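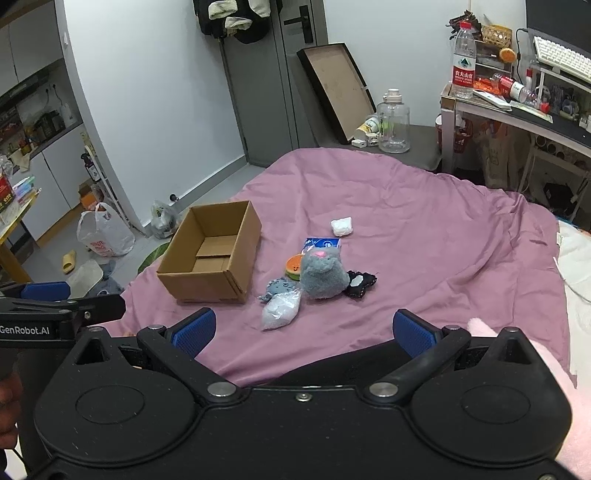
Hand-held gripper: width reading drifts during a packing session

Applies to: two-finger hand-held grippers with soft pads, used in pairs for recording pick-and-place demos. Written up by Essam Ouazzani after the Drevar sessions. Last edited 9 Oct 2021.

The fault

You start a session and all is well. Some way in, the fingers are wide open and the log says they are half closed. Nothing on the screen complains. You find out when the arm that learned from your episodes closes on air next to a plush toy, and then someone tells you the model needs more data. I don't believe it did. We gave it 500 more episodes and it missed in the same way, with more confidence.

The usual advice is to recalibrate at the start of each day. Do that if you like. It would not have saved any of the bad episodes in our set, which all started with a good calibration.

Before you start

You need a screwdriver that fits the plate screw, a steel ruler, a marker, and one stiff object whose width you have measured yourself. Don't use a soft toy for this. Don't trust the size printed on a package either.

Step 1. Stop recording and save the log.
Do not restart the software first. A restart zeroes the reading on our setup (we run Ouali 2 for logging) and the evidence goes with it.

Step 2. Open the fingers all the way and read the width.
Write it down. Close them until the pads just touch and write that down too. Do this 10 times. If the open value wanders while the closed value holds, go to Step 3. If both move together, go to Step 5.

Step 3. Check the pivots.
Hold the body still and push each finger sideways, near the pad. There should be no play. Put a marker line across the pivot pin and the arm, work the trigger for a minute, and look at the line again. A pin that has turned is your problem. The forum answer here is threadlocker on everything. Please don't. We had a seized finger in October from exactly that.

Step 4. Check the plate screw.
Snug is enough. Overtighten it and the fingers drag, which gives you a second fault that looks a lot like the first.

Step 5. Look at the pads.
Textured pads pick up lint from bedding and plush. They also creep on their mounts when you squeeze hard things, plastic-wrapped items being the worst for it. Wipe them, then measure each pad against the finger end with the ruler. Left and right should match.

Step 6. Test on the stiff object.
Grip it, read the width, and compare. We throw out anything off by more than 2 mm. The Gidach guide allows more, with no reason given that I could find.

What to do with the episodes you already have

Duangjai Ratanaporn went back through ours and found 34 with a bad width reading. She tried to correct them with an offset. It worked on some and made others worse, as the drift wasn't constant within an episode. We deleted the lot.

The Drivamon filter claims to catch this on its own. It passed 10 of the 34. Run it if you want, but check the open width by hand between boxes, and write the number in the session notes where the next person can see it.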